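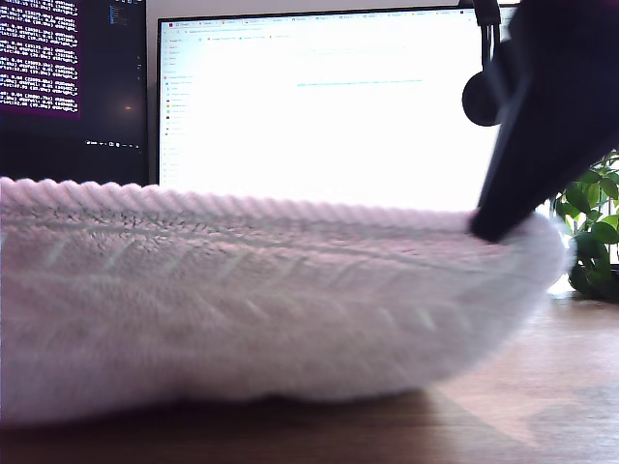

Squashy things and the grip controller

December 21, 2020

I've spent most of this week on the bit of Furau that decides when to stop closing the gripper. It sounds like a tiny job. With a wooden block it is — you close, the motor current jumps, you stop. With anything plush the current creeps up so gently that my old threshold never noticed, and the finger just kept on going into the fluff!

So now I look at the slope as well. The controller keeps the last 30 readings, fits a line through them, and calls it contact once the line has been climbing for 7 checks in a row. Then it moves in small steps and waits a bit after each one (fabric carries on settling for longer than I'd have guessed). Saodah Ngau suggested the waiting part and I grumbled, and then I put it in anyway.

The logging took longer than the maths. I was printing every reading straight to the terminal, all 2,000 of them per run, and the printing was slowing the loop down enough to change the results. Lovely. It writes to a buffer now and dumps the lot when the arm is back at rest.

Perception is still a mess, mind you. Pale fuzzy fabric in front of a bright screen gives the depth code very little to hang on to, and the edges it finds wander about. I've tried lowering the confidence cut-off to 75 and I'm not sure I like it — more points, but some of them are floating in mid-air.

Next job is moving the settings out of the script and into a proper file, so I can stop editing numbers by hand and forgetting which ones I changed.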